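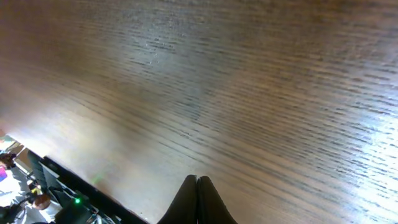

R. Tritora, Research Associate, Work and Automation Group, Hanus Institute

4.2 Changes in the inspection task

Figure 3. Wrist camera view of the wooden tabletop, gripper closed. Glare lies over the right side of the surface.

Before the Pinto cell was installed at the Halari workshop, finished tabletops were checked by hand under a raking lamp. Five inspectors shared the task and rotated every two hours. After installation, the arm took over the first pass and the inspectors moved to reviewing wrist camera images at a desk.

The log for May contains 3395 images, of which 2181 were passed without human review. The remainder went to the desk. Reflected light was the most frequent reason for referral. In Figure 3 the grain can still be read as thin dark lines inside the bright patch, and small pale specks are visible in the upper middle of the surface. Inspectors disagreed on whether specks of this kind should be logged as dust or as wear, a question they had earlier settled by touch.

Interviews were held with 10 employees, including all the inspectors. Most reported less strain in the neck and shoulders. Several also reported that they now walked to the cell to feel the surface before signing a sheet, a step that is missing from the written procedure and from the cycle times in Table 2.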